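# Part 4: Filling in and sending your Trolerness application online

If you've made it through Part 3 you already have a Geltport login and you know which post you're going for. Good. This part takes you from the empty form to the confirmation slip.

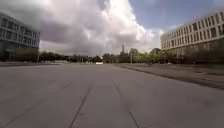
I've sat the Trolerness clerical intake myself, and since then I've helped plenty of people from my evening class get their forms in, so most of the notes below come from watching things go wrong at somebody's kitchen table. Where the official wording is clear I've left it alone. Where it made me squint I've put it in my own words. These steps were checked against the live form on 7 September 2026, and if a button has moved a bit when you get there, look in the left-hand menu first.

## 4.1 Before you log in

Get all of this together on the computer you're going to use. The form logs you out when you leave it sitting, and hunting for a certificate in a drawer is exactly how that happens.

- Your Geltport ID (starts with a letter, then digits) and your password
- A photo ID that's still in date
- Your highest school or college certificate, scanned as a PDF
- A passport-style photo, saved as a JPG
- Your signature on plain white paper, scanned or photographed, also a JPG
- A debit or credit card, or a fee waiver code if you've been given one
- The notice for your post, open in another tab or printed out

**Note:** The name on your photo ID and the name on your certificate have to match. If you've changed your name, you'll need the change document as well, and it goes in the same PDF as the certificate, as the last page. There's no separate slot for it. I wish there were!

**Caution:** Use a laptop or desktop if you can possibly borrow one. The form does open on a phone, but the upload page drops the Save button under the keyboard on some of them and people think they've saved when they haven't.

## 4.2 Starting the form

1. Go to the Geltport sign-in page and log in.
2. Click **Open Intakes** in the left-hand menu.
3. Find your post by its code. Don't go by the title. There are two posts called Junior Records Assistant in this intake, one based at Prunley and one that moves between offices, and the only difference you'll see in the list is the last digit of the code.
4. Click **Begin**. A yellow box pops up asking you to confirm the post.
5. Read the code in the yellow box one more time, then click **Confirm post**.

**Caution:** Once you click Confirm post you can't switch to a different one on the same form. You'd have to withdraw it and start over, and if you'd already paid, the fee doesn't follow you across. One fellow in my class, Esmaeil Safavi, picked the moving-around job by mistake and didn't notice until his slip came through. He got it sorted in the end, but it took two trips to the Prunley counter.

6. Write down the draft number at the top right. You'll want it if you ever have to call the help line.

## 4.3 Personal details

1. Type your name exactly as it's printed on your ID, middle names and all. If your ID only shows an initial, type the initial.
2. Enter your date of birth using the drop-down menus. The box lets you type too, but it reads typed dates day first, so a birthday early in the month can flip around on you without any warning.
3. Enter your mailing address. Letters still go out by regular mail for a few things (the medical form is one), so give an address where you'll be able to pick up mail through March.
4. Enter an email address you really do check. Please don't use a work address. People change jobs - that's sort of the whole point of this form.
5. Click **Save and continue**.

**Note:** If you see "Field 7 incomplete" in red, it means the county box. It looks optional. It isn't. Pick your county from the list even when your address already includes it.

## 4.4 Education and work history

1. Click **Add qualification** and put in your highest one first. The system takes whatever's on the first line as the one you're being judged on, so if you enter high school first and your diploma second, you may get a not-eligible message that makes no sense at all.
2. Add any others under it. You can enter up to 6.
3. For the grade, copy what's on the certificate. If it's a percentage, leave off the percent sign. If it's a letter, choose **Letter grade** from the little menu on the right before you type it, otherwise the box won't accept it.
4. Move on to **Work history** and click **Add job**. Start with your current or most recent one.
5. For each job, enter the employer, your title, the start month and the end month. If you're still there, tick **Current** and leave the end month blank.
6. In the duties box, write a few plain sentences. The limit is 700 characters with spaces.

A word on that duties box, because I get asked about it every single time. Write what you did in a normal week. "Answered phones, booked appointments, kept the paper files in order and trained two new starters" is great. You don't need fancy words, and the person reading it has a stack to get through. If you've never had a paid job, tick **No employment to declare** and the box goes away. It doesn't count against you for the entry-level posts, where the notice asks for the written test and the certificate only.

**Note:** Gaps are fine. There's no field for explaining them and you don't need to squeeze an explanation in anywhere.

**Caution:** The section doesn't save as you type. Click **Save** after each job you add. I lost three jobs' worth of typing on my own form and said some things my cat had never heard before.

## 4.5 Uploading your documents

This is the page that sends most people to the help line, so take it slowly.

1. Click **Documents**. You'll see 4 slots: Photo, Signature, ID and Certificate.
2. Start with Photo. Click **Choose file**, pick your JPG and wait for the green tick. On a slow connection it can take a minute or so, and clicking again only starts it over.
3. Do Signature the same way. Crop it first so there's just a thin margin of white around it. A signature floating in the middle of a whole sheet of paper shrinks down to a squiggle on the slip.
4. Upload your ID. Both sides, if it has two, on one page.
5. Upload your certificate as a PDF. If it has a back page with grades on it, include that too.
6. Click the eye icon beside each slot and look at what comes up. Make sure it's the right file and that you can read it.
7. Click **Save and continue**.

**Note:** If a file is too big you'll get the message "Upload failed, try later." Trying later won't help. Save the file again at a lower quality and upload the smaller one. The Zervas scan app that the library machines have on them has a Small File setting and it does the job nicely.

**Note:** File names matter a little. Stick to letters and numbers, no spaces, no apostrophes. *mycertificate.pdf* is perfect.

## 4.6 Choosing your test center

1. Click **Test center** and choose a first and a second preference.
2. Tick the box if you need extra time, large print, a ground-floor room or anything else on the list. A new upload slot appears for your supporting letter.
3. Click **Save and continue**.

The second preference gets used more often than you'd expect, so pick one you can get to by nine in the morning. Prunley fills up first. If you're relying on the bus, check the early timetable before you choose and not the night before the test (ask me how I know).

**Caution:** You can change your test center until you pay. After payment it's locked, and only the Trolerness office can move you, in writing, with a reason.

## 4.7 Checking, paying and sending

1. Click **Preview**. The whole form opens on one long page.
2. Read it from top to bottom, out loud if there's no one around to bother. Better still, get someone else to read it while you hold your ID and certificate.
3. To fix anything, click **Edit** next to that section. It brings you back to the preview when you save.
4. Tick the declaration at the bottom.
5. Click **Pay fee**. Enter your card details, or click **I have a waiver code** and type it in capitals.
6. Wait. The page goes white for a bit while it talks to the bank. Don't refresh, don't press Back, don't close it.
7. When you see **Payment received**, click **Submit application**.

**Caution:** Paying and submitting are two separate things! I can't say this loudly enough. Every intake there are people who pay, see the green message, close the laptop and go to bed, and their form is still sitting there as a draft when the deadline passes. You haven't applied until the status at the top of the page reads **Submitted**.

8. Click **Download slip** and save the PDF. Print two copies if you have a printer handy. One goes with you to the test and the other stays at home.

### If the payment page freezes

1. Leave it alone for ten minutes.
2. Log back in and open your draft.
3. Look at **Payment status**. If it says *Received*, carry on from step 7 above. If it says *Pending*, leave it overnight and look again in the morning.
4. If it says *Not received* but the money has left your account, call the help line with your draft number and the time of the payment. Don't pay a second time while you wait. Refunds for double payments do come through, but slowly.

## 4.8 After you've sent it

You'll get an email with the subject line "Application logged." Check your spam folder if it hasn't shown up by the next day. The email doesn't have your roll number in it, because those are given out later along with the admit card, and Part 5 covers how to download that.

Until then, log in once a week and look at the **Messages** tab. If the office has a question about one of your documents, the query goes there first and the email about it sometimes trails behind by a day or two. You answer by clicking **Reply** and attaching the new file, and the status goes back to *Under review* when it has gone through.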